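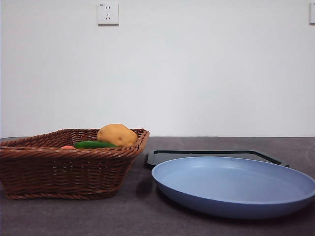
League restructure: what it means for our teams

The county basketball league has confirmed its plans for the new season, and there are more changes than usual. Clubs had the draft in June and most of what was in it has gone through. This item sets out what has been agreed, how it affects our sides, and what players and parents need to do before October.

The main change is that the two senior men's divisions will become one division of 16 teams, split into two pools for the first half of the season. Each side plays the others in its pool home and away until the break in January. After that the top half of each pool goes into a championship group and the bottom half into a plate group. Results against teams who go through with you are carried over, so early fixtures will count for more than they have in recent years.

Bulley first team have been placed in Pool A with Lenstead, Berge and five others. The Lenstead fixtures have been close for as long as most of us can remember, and last season both games were settled in the final two minutes. Berge are newly promoted and we know little about them beyond their results, which were very good at home and poor away. Their hall has a short run-off behind one basket and visiting sides are asked to arrive early enough to walk the court.

The second team are in Pool B. That was at our own request, so that the two sides do not meet before January. They could still meet in the second half of the season if both finish in the same part of the table, and the league has said it would schedule any such game first so that there is no question over the result.

The women's division stays as it was, with one addition. Bindel have entered a side for the first time and will play their home games at the leisure centre there. Our women finished third last season, nearly all of the squad is staying, and training numbers over the summer have been good. There is still room for a couple of taller players if anyone knows of someone who has recently moved to the area.

Rule changes

The league is tightening up on registration. A player must now be registered 5 clear days before a game to be eligible, where before it was possible to sign a form at the scorer's table. A side that fields an unregistered player will forfeit the game, and there will be no appeal on the grounds that the form was in the post. All registration is now online. Please do yours even if you only expect to play once or twice.

Players may move between our first and second teams as before, but anyone who plays 6 games for the first team is then tied to it for the rest of the season. Team managers will keep a running list and it will be pinned up at the hall.

Uncontested game fines have gone up. If we cannot raise a side, the club pays the fine and also the other team's court hire. This happened to us once last winter, when half the second team had flu, and it was an expensive evening. If you are unavailable for a game, say so as early as you can – a message on the afternoon of the match leaves the manager with very little to work with.

Home fixtures

We have kept our usual slot at the sports hall, with tip-off at 7.30 pm and doors open from 6.45. The hall has to be cleared by 9.30, and last year we ran over several times. Warm-ups will be shorter and half-time will be kept to the full ten minutes and no longer.

The floor was resealed over the summer. Outdoor shoes are not allowed on it at all now, and that includes spectators crossing to the far bench. Please use the corridor.

Every home game needs a scorer, a timekeeper and a shot clock operator. The league is running a table officials' course in September at the Lenstead hall, which takes one evening and is free to member clubs. We would like at least four more people trained, and parents of junior players are very welcome. You do not need to have played.

Juniors

The junior sessions carry on at 5.30 pm in the smaller hall, with under-12s first and under-14s after them. There is no junior league this year below under-14, but a day of short games is planned at Berge in December and we hope to take two mixed teams. Details will go to parents once the hall booking is confirmed.

Subs are unchanged for juniors and go up slightly for seniors to cover the increase in court hire. They can be paid in full or monthly, and the first payment is due before the opening fixture. Kit orders close at the end of September. Vests from the previous set can still be worn in training but not in league games, as the numbers on the back are now too small to meet the rules.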